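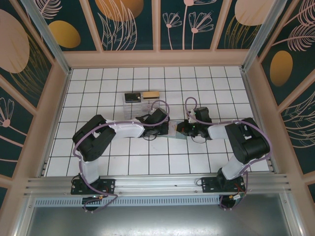

Tikard project report: teaching two arms by hand

When I signed up for this project I thought I'd be writing code for most of it. I did write some, but a big part of the spring term went on moving robot arms about by remote control, over and over, and trying to be a decent teacher.

The idea behind Tikard is simple enough. You steer the pair of arms through a job yourself, everything gets recorded, and a program then learns from the recordings and has a go alone. My job was the handover - one gripper picks up something small and light, brings it to the middle, and the other gripper takes it. People do this all day without thinking. Try it through two hand controllers and you'll find out how much thinking your fingers normally do for you!

I used Hervieu for the remote control side, as the group before me had left it in working order (thank you, whoever wrote the setup notes). Each controller drives one arm, and the trigger closes the gripper. My first 8 recordings were dreadful. I kept letting go with the left before the right had hold, or I'd grip with both and then pull, so the arms had a little tug of war. I deleted the lot and started again.

What helped most was slowing down at the meeting point. I'd bring both grippers in, stop, close the second one, wait for a breath, then open the first. It felt silly and stiff, but when I played the recordings back that pause made it much easier to see where one arm's turn ended and the other's began. I also stopped trying to fix bad attempts halfway through. If I fumbled, I binned it and went again, though later on I wished I'd kept a few of the fumbles with a good recovery, so the program could see how to get out of trouble.

By the end of March I had 199 recordings I was happy with. I wanted one more for the round number, but Gadard, the logging tool, filled up the disk and I took the hint.

Training ran overnight. The first version moved nicely to the middle and then just hovered there, and I think that was my fault: my pauses were all different lengths, so it had no clear idea when to get on with it. I trimmed the longest ones and trained again, and the second version did finish handovers, mostly when the start position was close to one I'd shown it. Move the start too far to the side and it still closes on thin air.

If I get more time I'd like to vary the start positions properly, and get two people to do the teaching so it isn't all my habits. I'd also like to try Fonton for the playback, as scrubbing through recordings in Gadard is painfully slow. The trimmed recordings and my settings are in the project folder, and the untrimmed set is in there too in case the next person wants to cut it differently.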